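# Does Homemade Slime Glue Really Hold? A Doubtful Look at Kitchen Paste

If you like making things, you have probably seen a craft video that promises something amazing. "Make your own glue from flour! Stronger than the store kind!" Then somebody holds up a cardboard castle, and the music gets loud.

Maybe. But did you see the castle the next morning?

I've been making crafts for a long time, and I don't believe a craft tip until I've tried it. You shouldn't either. You shouldn't even believe me, so at the end I'll tell you how to check what I say.

## What is glue doing, anyway?

Look at a piece of paper. It seems flat and smooth. If you could shrink down to the size of a speck of dust, though, you'd find yourself standing in a tangle of tiny threads, called fibers, with gaps all through them. Cardboard is like this too, and so is cloth.

Wet glue flows into those gaps. Then it dries and gets hard, and the hard glue is now hooked into both pieces of paper at once. Glue also sticks because its own tiny particles pull on the particles of the thing it touches. Scientists call that adhesion. It's a handy word to know, and you can say it at dinner.

So a good glue has two jobs. It has to grab on to the paper, and it has to hold itself together. If it grabs the paper well but crumbles in the middle, your castle still falls down.

## Why would flour be sticky?

Flour has a lot of starch in it. Starch comes in little grains, and in cold water the grains mostly sit there doing nothing much. Stir flour into cold water and you get something like thin white paint. It sticks a little. People who say you don't need to cook it are only partly right, and I'd call it weak.

Heat changes things. When the water gets hot, the starch grains soak it up, swell, and burst open. Long stringy bits of starch come out and tangle together. That's why gravy gets thick, and it's why cooked paste feels so different from the uncooked kind.

People have used starch paste for a very, very long time. Bookbinders used it. People hanging wallpaper used it. So the videos didn't invent anything, whatever they say.

## The recipe I use

Ask a grown-up to do the stove part with you. Hot paste is worse than hot water because it stays on your skin.

You need:

- 1 cup of plain flour
- 1 cup of cold water
- 2 more cups of water, in a pot

1. Mix the flour with the cold water until the lumps are gone. Go slowly. There will be a lump hiding on the bottom.
2. Have your grown-up bring the water in the pot to a boil.
3. Pour the flour mix into the pot, stirring the whole time.
4. Keep stirring for 5 minutes on low heat. It should get thick and a bit shiny.
5. Turn off the stove and let the paste cool all the way down before you touch it.

Some recipes tell you to add sugar "for strength." I've tried it with and without, and I couldn't tell the difference. Ants might. Other recipes say to add salt so the paste won't go moldy. Salt does slow mold down, but it doesn't stop it forever. Keep your paste in the refrigerator with a label on the jar, and throw it out when it smells sour. 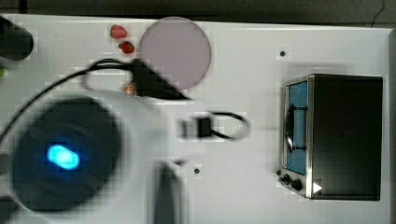 The label matters more than you'd think. Paste in a jar looks a lot like pudding, and somebody in your house likes pudding.

## "All natural" doesn't mean much

You may see the words "all natural" on a package at the craft store. I bought a tub of powdered paste called Venell once, because the box said it was all natural and had leaves printed on it. I read the back. It was wheat starch. That's fine! Wheat starch works. But I paid for a box of something very close to what was already in my cupboard, and there weren't any leaves in it.

Next time you see big words on the front of a package, turn it over and read the small ones.

## What flour paste is good for

Paste likes paper. It's great for papier-mâché, paper chains, collages, and sticking newspaper over a balloon. It spreads well, it's cheap, and it washes off your hands.

It does not like plastic. Remember the gaps between the fibers? Smooth plastic doesn't have them, so the paste has nowhere to go. It dries into a crust, and the crust pops off. Metal and glass give you the same trouble. I saw a tip that said you could stick bottle caps to a mirror frame with flour paste. I tried it with 15 bottle caps. By breakfast, 6 of them were on the floor, and the others came off when I poked them.

Paste doesn't like water either. Leave a paste-and-paper bowl out in the rain and it'll turn back into mush. Don't put soup in it, even if the video does.

## Test it yourself

Here is how to find out whether a glue is any good without trusting anybody.

Cut some strips of cardboard, all the same size. Glue two strips together so the ends overlap by the width of your thumb. Make one pair with flour paste and one pair with white school glue. Make a third pair with *uncooked* flour and water. Write on each one which glue you used, or you'll forget. I have.

Wait until the next day. This is the hard part, and it's the part most people skip. Glue that feels dry on the outside can still be wet in the middle.

Now hang a paper cup from the bottom of each pair with string and start dropping in pennies. Keep going until the strips pull apart or the cup rips. My best cooked-paste pair held 377 pennies, and then it was the string that broke, so I still don't know how strong the paste was. That's a little annoying. Use better string than I did.

Try it again with fresh strips before you decide who won. One test can fool you. Maybe you put more glue on one pair, or one piece of cardboard had a bend in it. If you get the same winner three times, you can start to believe it.

If your numbers don't match mine, write yours down and keep them. Your flour is different from my flour, and your cardboard is too.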